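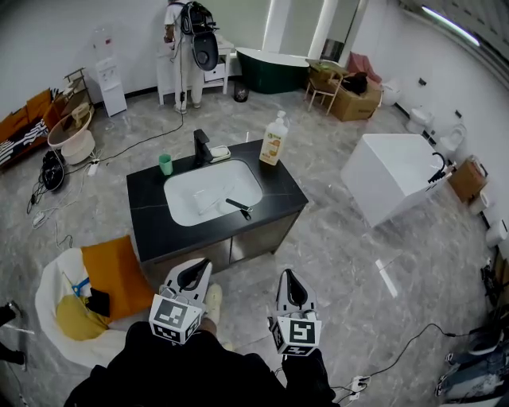

Issue 29, page 6

ON TEST: THE HEMENT SEALANT KIT

Reviewed by Jovita Contreras

Resealing a bathroom is a cheap job that most people put off. The old bead goes grey along the wall, then black in the corners, and after that it starts to lift. By the time water is getting behind it you may be looking at a swollen cabinet or a stain on the ceiling downstairs, and neither of those is cheap.

Hement sells a boxed kit that is meant to cover the whole job apart from the gun. I bought mine at the Povstead trade counter for £29 and used it in two bathrooms and one kitchen over the course of November.

What is in the box

A plastic scraper with two spare blades, a metal hook tool for corners, a 40 ml bottle of sealant remover, a pack of wipes, one tube of white sanitary silicone, one of clear, three spare nozzles and 6 rubber profiling tools in different shapes. There is also a folded instruction sheet. You supply your own gun, masking tape and kitchen roll.

The box itself is thin card and the lid on mine tore the second time I opened it. Everything now lives in an old biscuit tin.

Getting the old sealant out

This is where kits usually let you down, and the Hement is better than I expected. The scraper has a flat edge on one side and an angled edge on the other, and the angled one gets under a bead along a basin without much force. I have used metal scrapers before and left marks on an acrylic bath. The plastic blade left none on the bath, the tiles or the worktop, though it does go blunt. I was through the first blade by the end of one bath and had to stop and change it halfway along the kitchen sink.

The hook tool is the best thing in the box. It pulls the last of the silicone out of a corner in one strip if you go slowly. Marcelino Lins, who fits kitchens and lent me a hand with the second bathroom, tried it and asked where he could buy one separately. As far as I can tell you can't.

The remover is a gel. You brush it on, leave it, and wipe it off. The sheet says 30 minutes. On the thin film left behind on tiles that was enough. On a thick lump behind the taps it had softened the outer layer and no more, so I gave it a second coat and went to have lunch. The bottle is too small. One bath and one basin used nearly all of it, and a refill from the same counter costs £6.

Open a window. The smell is strong and it hangs about until evening.

One warning on stone. The instructions say the gel is safe on ceramic, glass and enamel, and then add in much smaller type that natural stone should be tested first. Dark tops are the ones to be careful with, both for the gel and for the silicone afterwards. A smear of white on a white basin hardly shows, but on a black top you will see it every time you brush your teeth. Tape both sides of the joint, even if you have a steady hand.

The silicone

Both tubes come out smoothly. The white is a proper clean white, a shade brighter than the one it replaced in my own bathroom, so if you are only patching a short run it will look like a patch. Do the full length.

The clear is less good. It skins over quickly, faster than the sheet suggests, and in the kitchen I was dragging the tool through it by the time I got to the far end of the worktop. Work in short lengths, a metre at most, and pull the tape off each one before you start the next.

I can't say yet how well either resists mould. Ask me next winter.

The profiling tools

There are too many of them. I used two: the small rounded one for the basins and the larger one for the bath. The square-cut pair made a mess of everything I tried them on. They are all made of a fairly soft rubber which follows an uneven wall well, and my wall at home is very uneven.

They should be wiped after every pass. I forgot once and dragged a ridge along half the bath, which meant scraping it off and starting again.

How it compares

I had the Muriithi kit in the cupboard from last year, so I did the second bathroom with that on one side and the Hement on the other. The Muriithi scraper is stiffer and keeps its edge longer. Its remover comes in a bigger bottle and works at much the same speed. But it has no hook, and the profiling tools are hard plastic that skips over grout lines. The finish on the Hement side was neater and I got there sooner.

Gladys Nzioka, whose bathroom it was, couldn't tell which side was which from the doorway. Kneeling down with a torch she could, and preferred the Hement.

You could put together something similar yourself. A tube of decent silicone, a scraper and a bottle of remover will come to less than the kit if you already own a smoothing tool, or don't mind using a wet finger. If you are starting from nothing the box works out slightly cheaper and saves a trip.

A few things the sheet leaves out

Fill the bath before you seal it, and leave it full until the bead has cured. An empty bath sits higher than a full one, and the joint will stretch the first time somebody gets in.

Dry the gap properly. I ran a fan heater in the doorway overnight, well clear of the bath, and started in the morning.

Cut the nozzle smaller than you think you need. You can always cut more off.

Write the date on any half-used tube. Mine had gone solid at the tip after a week, although the rest was still usable once I had swapped the nozzle.

Verdict

A good kit with one mean bottle in it. Buy the refill at the same time if you have more than a basin to do, and use a different clear silicone if you have a long worktop. For an ordinary bath and basin in white I would buy it again.

Good: corner hook, soft profiling tools, clean white silicone
Less good: small bottle of remover, clear skins over fast, flimsy box
Price paid: £29
Score: 4 out of 5

Next issue: Valentin Leblanc tries three shower screens from the Plidville range. Letters about this review should go to Kha Huỳnh at the usual address.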